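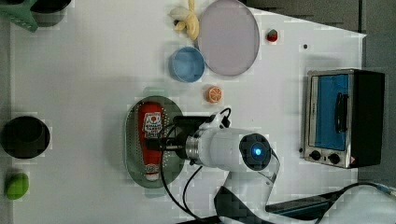
Pivura notebook, February, started 9:40

Back on the kitchen set after two days of arguing about file names. Target for the batch is 168 demos before Ifigeneia wants the disk, and the task list still says "ketchup to tray, ketchup off tray, repeat," which Noel wrote and then went on vacation. The good news is that the ketchup bottle lying lengthwise on the perforated tray gives the policy something to chew on. Gripper comes in over it from the side, fingers pointing left, and the operator has to pick a spot on the bottle and commit. Santino always commits to the middle. Caroline goes for the cap end, for reasons she declines to share. I want both in the data, so I've stopped correcting anybody.

Layout rules as of this morning, so I quit answering the same message:

Fruit gets moved between episodes. Banana, strawberry and orange slice are distractors and should wander. The plate and the blue bowl can touch or overlap in view, leave them if they do. The toaster oven stays on the right, door shut. It belongs to a different task and is here to be ignored, a job it does better than most of us. Pot and the green things on the left may drift in and out of the overhead view. I used to push them fully in every time. Ourania looked at the old set and pointed out that every single object was politely inside the picture, and then the policy met a half-hidden pot at Barkstead and behaved as if it had seen a ghost. So, half-hidden is fine now.

10:25. First run of 4 thrown out. Operator (me) had the leader arm mapped to yesterday's home pose and the follower took off toward the oven with real conviction. Stopped it in time. Restarted the Margaritis recorder, re-homed, wrote HOME FIRST on tape and stuck it on my own monitor where I will stop seeing it by lunch.

11:10. Steady. Santino is quick but lets go of the bottle early, so it rolls a bit and settles at an angle. I was going to mark those as failures. Ifigeneia says keep them if the bottle ends up on the tray, tag them "sloppy," and let training sort it out. I said that was also how we hired Santino. He was wearing headphones. I think.

Tags in use, please don't invent more:
clean
sloppy
regrasp
abort

Someone has already invented "sort of." There are nine of those. I will be asking.

12:30. Cable trouble. The black cables off the gripper end hang in a loop and cross the tray in the overhead view, and depending on the wrist angle they cover a good part of what we care about. Tried a clip further back on the arm. View was better, then the wrist couldn't finish its turn on the far side. Took the clip off again. Caroline's view is that the arm at Flulmont has the same loop, so a model that has never seen cables would be no use there anyway. Fine. Cables stay. Saves me a trip to the drawer.

2:15. Changed the instruction text. The old prompt was "move the condiment," which got us an afternoon of operators asking what counts as a condiment. New prompts:

put the ketchup on the tray
take the ketchup off the tray
put the ketchup next to the bowl

The third one is new and I like it, though "next to" is now good for its own argument. For this batch: within a hand's width, any side, bottle lying down. If it stands up by accident, tag it clean and go buy a lottery ticket.

3:50. Count is 105 kept, not including the sort-ofs. Playback on a handful looks okay. Wrist motion is jerky at the start of nearly every episode, which is the operator letting go of the start pedal and grabbing the leader arm a beat late. Could trim the first few frames in the export. Noel's script has an option for it, with a comment above it that reads "careful." No further detail. Messaged him. He sent back a picture of a beach.

4:30. Ourania stopped by to ask when we get to 1000. I told her to ask me after the first training run, since there's no sense collecting that many of the wrong thing. She wrote the number on the whiteboard anyway and underlined it.

For whoever has the morning shift: re-home, check the recorder has disk space, start on the "next to the bowl" prompt because it has the fewest, and swap the fruit before episode one. Caroline has first turn on the leader arm. Spare pedal is in the second bin, under the tape.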